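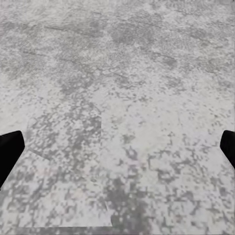
*Ground plane, mottled gray, simulated.*

**2025-03-20, records response coding, second pass**

Reran the coder agreement check on the Illgate council set. 584 request letters in, all with a reply attached or a "no reply" flag. Amna Dhanial and I coded separately, same codebook (v3), no discussion until both sheets were locked.

Agreement is fine on request type and on date received. It is poor on "partial release." Amna marks a reply as partial when any page is withheld. I had been marking it partial only when the withheld pages answer the question asked. The codebook text supports her reading. I will recode mine.

Other problems:

- Skarkberg replies use one form letter for both "no records exist" and "records not located." The clerk's office treats these as the same outcome. The state statute does not. Added code 7b, "ambiguous denial," and applied it back through November.
- 10 letters have two received stamps. Used the earlier stamp in every case. Appeal deadlines run from the earlier one.
- Plillulstead sends fee estimates in a separate envelope, so the scan batch splits them. A $2,000 estimate for police overtime sheets was sitting in the unmatched folder and had been coded as no reply. Moved and recoded as "fee demand." Check the rest of that folder before anyone runs counts.
- Council minutes cite request numbers without the year. Matching on number alone gives false hits. Match on number plus department.

The Buzatu script still drops the last line of any letter that ends in a table. Reported, no fix yet. Workaround: paste the last line into the notes column by hand and set the flag to M.

Response time: do not quote a median yet. The statute counts business days and the sheet counts calendar days. The holiday list for Skarkberg differs from the state list, and I only have the state one. Wrote to the clerk for theirs.

To do:

1. Recode my "partial release" column.
2. Finish the unmatched folder (Amna has the first half).
3. Add 7b to the codebook, with two sample letters.
4. Rerun agreement on the full set, old sheets kept in /locked.

Sheets saved under today's date. v2 codebook is superseded, don't use it for the appeals set.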